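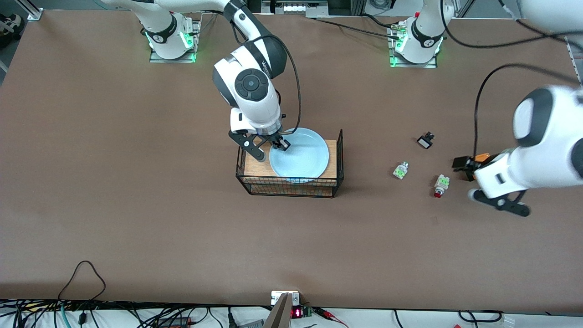 **To:** Anežka Hájek, small grants, Sidis
**From:** Myrtle Quintanilla, Plorley workshop
**Re:** Parts room and work tables, second progress report
**Period:** July to September

The work is on schedule except for the drawer labels and the second set of shelves, both covered below. We have spent most of the equipment money and very little of the printing money. I would like to move some of one to the other, and the request is near the end.

## What the grant covers

For anyone at Sidis who did not see the first report: the grant pays for sorting and rehousing the electrical parts that have been coming into Plorley in mixed boxes, and for setting up the work tables so that people can find a part, use it and put it back. Most of the stock is small control parts, meaning switches, pushbuttons, indicator blocks, terminal strips and relays. A lot of it came from the Pfeiffer building when their panel shop closed, and it arrived without any list.

## Sorting

We have finished the switches and pushbuttons. In this period 626 parts were checked, cleaned where needed and entered in the stock sheet. Of those, 171 were not worth keeping. Most of the rejects had cracked housings or bent terminals. They are boxed separately by the back door and will go out with the next electronics recycling pickup.

Cletus Greenberg did the continuity checks on everything with contacts. He also went back through the first two boxes from last spring, which had been put away before we had agreed on how to test. A few parts in those boxes had been marked normally open when they were normally closed. The stock sheet has been corrected and the old tags thrown out.

Relays and terminal strips have not been started. They are in the gray boxes under the window and nobody should be taking from them yet. We had some trouble with this in August. There is now a sheet of paper taped over each lid.

Pushbuttons took longer than planned. Some are complete units and some are only the contact block or only the cap, and it isn't always clear which cap fits which block. Priya Ferreira tried sorting them by color first, and we gave that up after one afternoon. The colored bands on the white ones do not tell you the size, and two parts with the same green band can need different mounting holes. They are now sorted by mounting hole, then by contact type, with color last. This should have been the order from the start.

## Work tables

The large table is in regular use. It has a smooth brown covering, and small pale parts show up well on it. The old white top was poor for this. Pieces got swept onto the floor at cleanup and turned up weeks later.

We tried several ways of keeping parts together while somebody is working:

- **Plastic takeout tubs.** Free, but tall enough that you have to tip them out to see what is in them.
- **Muffin tins.** Good for screws. Too narrow for most of the switches.
- **Plates with a raised rim.** The best of the lot. The light blue one has been used the most. A part can be picked up from any side and the rim stops it rolling off.

The plate sits on a black wire basket with a light wooden board for a top. This puts it a little above the table, so it doesn't get buried under whatever is being worked on. The one drawback is that the plate hangs slightly over the board if it isn't pushed back, and with a heavy load on the front side I would expect it to tip. Roscoe Mercado has offered to screw a thin strip along the front edge of the board. I have told him to go ahead on one basket and we will see how it does before any others are changed.

We are still short of a rule for parts left on the open table. At the moment a loose switch or button might be in use, waiting to be tested, or simply forgotten. Cletus would like everything off the table at the end of the day. Priya would like to leave a job laid out if she is coming back to it in the morning. For October we will try a second plate for unfinished work, with a card saying whose it is. Anything outside a plate at closing gets put away.

## Drawers and shelves

The 22 small drawers bought in July are up and full. They are deeper than we need for pushbuttons and about right for switches. If we bought again I would get half of them in the shallower size.

The labels are late. The first batch was printed before the sorting order changed, and the wording no longer matches what is in the drawers. For now the drawers have masking tape and marker on them. It does the job, although the tape lifts at the corners and I have already replaced several.

The second set of shelves has not been ordered. Gestalar, who supplied the first set, have changed the upright they use and the new brackets do not fit the old ones. They have promised to let me know whether they have any of the old pattern left. If I haven't heard by the middle of October I will look elsewhere and send you the new price before ordering.

## Money

The equipment line is nearly used up. The drawers, the table covering and the first shelves all came in close to what we had estimated. The wire baskets and the plates were bought out of petty cash and are not charged to the grant.

The printing line has barely been touched. We had planned a printed parts catalog for the wall, and it has become clear that it would be out of date within a month. People use the stock sheet on the computer instead. I am asking to move $400 from printing to equipment, to go toward the second shelves and a replacement meter. The current meter has a worn selector dial that has to be held in position to get a reading.

Receipts are in the shared folder under the month they were paid. The August one for the drawer fixings is a photo of a faded slip, and I have typed the amounts in next to it.

## Next period

1. Start on the relays, with Cletus testing and Priya entering them.
2. Reprint the drawer labels in the new order.
3. Settle the shelves, one way or the other.
4. Try the strip on the basket board and the second plate for unfinished work.
5. Send the rejects for recycling and get a weight ticket for your records.

Terminal strips will probably fall into the new year. They need cutting apart and cleaning, and I would prefer to have the relays finished first.

If the transfer from printing needs a separate form, please send it to me and I will return it the same week.

Myrtle Quintanilla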